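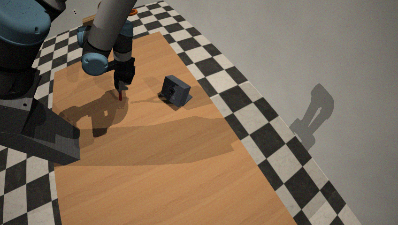 Light-brown board on the checked table.

May, notebook, 4 pm

Finish trial, second go. Nhi Lâm wants an answer on whether the Pluvus hardwax oil is worth the extra money over the plain linseed we've always used. I said I'd look at it fairly. I still think most of what you pay for is the tin.

Their leaflet says one coat, buff off, done. I don't believe in one coat of anything on open-grained timber. Did three offcuts anyway, same plank, all sanded to 120 and wiped down. A is Pluvus, one coat. B is Pluvus, two coats. C is linseed thinned with white spirit, the way Ekene Amadi taught me.

Water drops left on for 4 hours under an upturned glass. A has a pale ring. B has a fainter one, which I can only find with the lamp low down. C has a ring as well, and Ebere Chukwu reckons it's worse than A. I'd call them level. We didn't cover the labels before looking, so neither of us should be trusted on this. 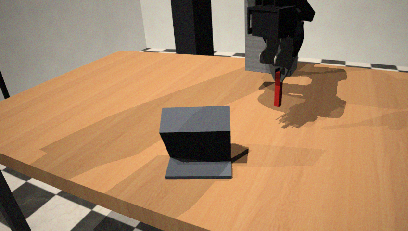
Tabletop, orange-tan, shade across the middle.

Colour is where the arguments start. The leaflet promises "no yellowing". Compared with the bare end of the plank, A and B have both gone warmer already - not much, but it's there. Might be the light. Jummai Eze looked at them by the window and then under the tubes and gave me two different answers, so I've stopped asking people indoors.

Cost so far: 260 for the trial order, against next to nothing for linseed we already had. 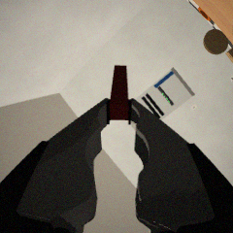
Next job is the tea test, and hot mugs after that. I want six pieces of each this time, with numbers on the back only, and Halima Iyamu to do the judging as she hasn't seen the leaflet. Also sand half of them to 240, in case 120 is leaving too much tooth.

Rags went out flat on the rail to dry, not in the bin. Lid on the Pluvus is already sticking.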